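Is a stone sealer worth paying for on a dark benchtop?

We moved into a unit in Turlow in August and the kitchen and laundry both have black stone tops. The fellow who did the handover says they should be sealed every year and quoted us $330 for the two rooms, using a product called Jasa. My neighbour had hers done and swears by it, but she also swears by magnets for her knees. I can't see any difference between her bench and ours. Is there something in this or am I paying a bloke to wipe my kitchen down?

Posted 2015-10-18

Best answer

Depends what the stone is, and I'd want that settled before anyone opens a bottle. If it's engineered stone (the crushed quartz and resin kind) it barely soaks anything up, and the usual advice from makers is to leave it unsealed. If it's real granite, some of the black ones are so dense that sealer just sits on top and dries to a haze you'll be buffing out for a weekend.

Do the water test. Put a tablespoon of water on a clean patch, leave it for a quarter of an hour, wipe it off and look from the side. A darker patch means it's drinking the water and a sealer may do some good. No patch, keep your money. Try it near the sink and again somewhere that never gets used, as the two can behave differently.

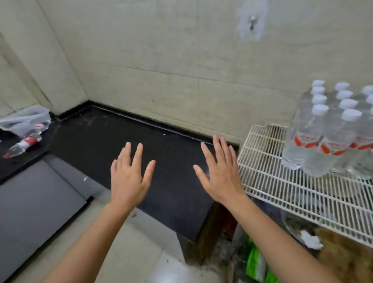

Sealer salesmen love the word "protection" and get vague when you ask from what. Mine told me it would stop the top looking dirty. Sealer slows down stains, meaning oil and wine and the like, and dust doesn't care whether you've sealed or not. A black top with a bit of gloss on it shows every speck and scrap of lint, same as the ledge in my photo, and it'll go on doing that after you've paid. A barely damp microfibre cloth and then a dry one is all I use. Skip the vinegar, and skip anything with "shine" on the label, which mostly leaves a film for the next lot of fluff to stick to.

If the water test does come up dark, a 400 mL bottle of ordinary penetrating sealer cost me $40 and did the whole kitchen with plenty left over. Ask your fellow for the data sheet on the Jasa stuff. When I asked about mine I got a brochure with a lemon on it.

Ryszard Cieślak

Second answer

We paid for it at our last place and it looked lovely for a week. Then again I'd cleaned it properly beforehand, so who knows. Wouldn't bother again, but my husband reckons the red wine wiped up easier. I never saw him test it.

Third answer

Get it sealed!! Mum's marble was wrecked by lemon juice.

Comment on third answer: That's etching. Acid eats into marble and a normal sealer won't stop it. Different problem, and the original poster hasn't said they've got marble.

Contact us | Terms of use | © 2015 Fusus Home Help | Back to top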